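Stollard Street Family Room – Progress Report to the Zepeda Fund
Period ending September

Dear friends at the Zepeda Fund,

It hardly seems possible that we are at the end of our second period already, and I want to begin by saying how much easier this one has been than the first. When I last wrote, we had the keys, a great many boxes and not much else. This time I can tell you about a room that people really use, and I'll try to be plain about the parts that are still behind.

Families first. We had 139 sign-ins over the period, compared with 29 in the first one, when we were only open for a couple of hours at a stretch. Most of the growth came after we moved the start time to half past three, so that parents can walk over straight from school pickup. We had argued back and forth about that for weeks (I was on the wrong side of it, I'm afraid) and I'm glad the others won. A good number of the children come with a grandparent, and the grandparents have more or less taken over the tea corner, which suits everyone.

Jiseo, who runs the craft hour, has moved it from the small room into the main one. The small room was too warm and the little ones kept spilling out of it anyway. She has done paper weaving, salt dough and a very long project with egg cartons that I still find pieces of.

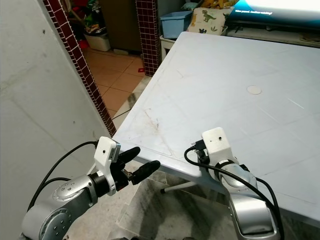 Furniture was the largest line in your grant, and the one where I have the most to report. We bought less than we planned. The chairs came from the Brondska warehouse sale at a very good price, and we put off the matching tables because the plastic one we already had is doing more work than I expected. It is big, it stands level, and a whole group can spread out around it. It does look its age – there are scuffs and scratches all over the top, and the brownish streak near the corner has so far beaten every cleaner in the cupboard – but the children don't mind, and we don't have to fuss over glue and paint. I would like to keep it for crafts and buy one new table for snacks. The cushions are popular too, the green dinosaur above all, and we could do with a few more like it for story time. Storage is where we are weakest. The shelf under the television has become the place where everything lands, and one basket and a container can't keep up with it.

On the money side, we have spent $193 on craft supplies, which is under budget thanks to donated paper, and the chairs are paid for in full. That leaves $1,000 of the furniture line unspent. With your agreement, I'd like to put it toward closed cabinets along the long wall and the snack table I mentioned. I have two quotes for the cabinets and am waiting on a third, and I'll send all of them over together so you can compare.

A few things have slipped. The lending library hasn't opened, as the books still need sorting by age, and the parent survey went out late. I have nine forms back so far. The comments are kind on the whole, with several people asking for a later closing time and one asking, quite firmly, for better cookies.

Next period we plan to open the library, get the cabinets in before the weather turns, and try one evening session a month to see who comes. If any of you are nearby, please stop in. We would love to show you around, and the kettle is always on by three.

With warm thanks,
Roksolana Demchenko
Coordinator, Stollard Street Family Room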